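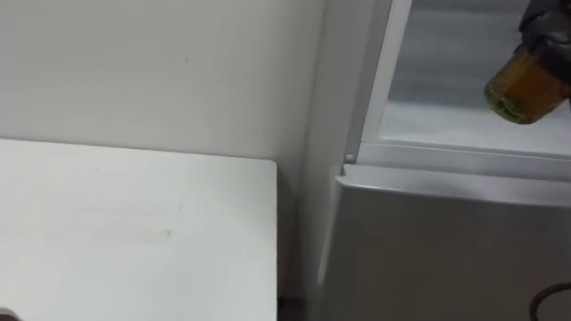

About Kotatton

Kotatton is a small company in Ditholm that makes one thing: a training kit that teaches a robot arm to put groceries away. We sell it to labs, to appliance makers and to a growing number of colleges, and we still get a kick out of every box that leaves the building!

What's in the kit

The kit is called Montes. It comes with the control software, a set of recorded fridge tasks, mounting plates for the common two-arm robots and a printed handbook that we rewrite every November. The current version has 142 tasks. Some are very short (take one thing off a shelf, set it on the table) and some go on for several minutes with doors, drawers and a lot of reaching around other items.

We picked the fridge because it's such a great test. It has a door that swings, bright light inside, shiny walls and shelves at awkward heights – and everybody already knows what a good result looks like. If the milk is upright and the door is shut, you did it.

How we work

Our test kitchen is one room with a table next to a refrigerator. Every task is run there first, by our own team, before it goes into the kit. We try it with jars, cartons, tubs and drinks, and we write down where the arm stopped, where it gripped too high and where it let go too early. Last year's log ran to 3,478 attempts, and yes, a good share of them were failures. Those go into the kit too, marked as failures, so that your robot can learn from them and your students can argue about them.
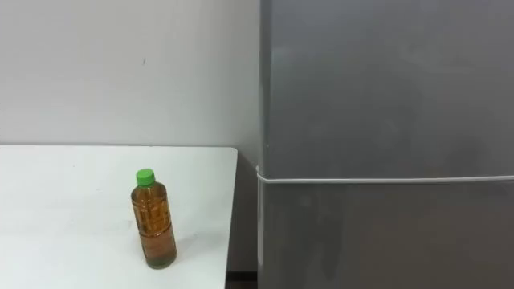

The log is also how we decide what to work on next. When customers write in with a task that keeps going wrong for them, we set it up the same way in our room and run it until we understand the trouble. Tall items close to a table edge came up again and again this spring, and so the latest update has 33 new tasks for exactly that.

Who uses it

Montes is now in 466 classrooms, labs and workshops. The biggest group is two-year colleges, which we didn't expect at all when we started. Kendden, our sister workshop across the yard, builds the mounting plates and handles repairs, and they'll gladly talk to you about odd table heights (they love odd table heights).
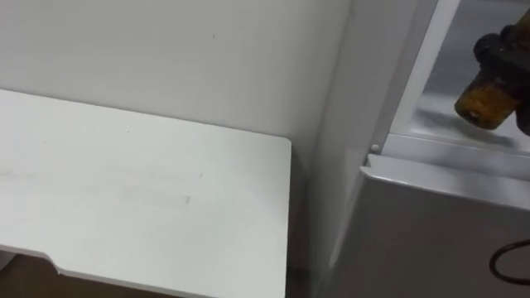
Placing things on a shelf is the part of the kit we're proudest of. Getting hold of a jar is one job, and setting it down gently inside a compartment is a much harder one, with walls close by and very little room for the wrist to turn. Our approach is to bring the gripper in at an angle, with the fingertip pointing down toward the compartment floor, and to slow right down over the last stretch. The handbook gives a whole chapter to those last few inches, with speed settings you can change and notes on what we tried before we landed on them.

Come and see it

We open the test kitchen to visitors one afternoon a month, from 2 p.m. until the coffee is gone. Bring something from your own fridge and we'll see how the arm gets on with it – closed lids only, please. To book a place, use the form on our contact page and tell us which robot you work with.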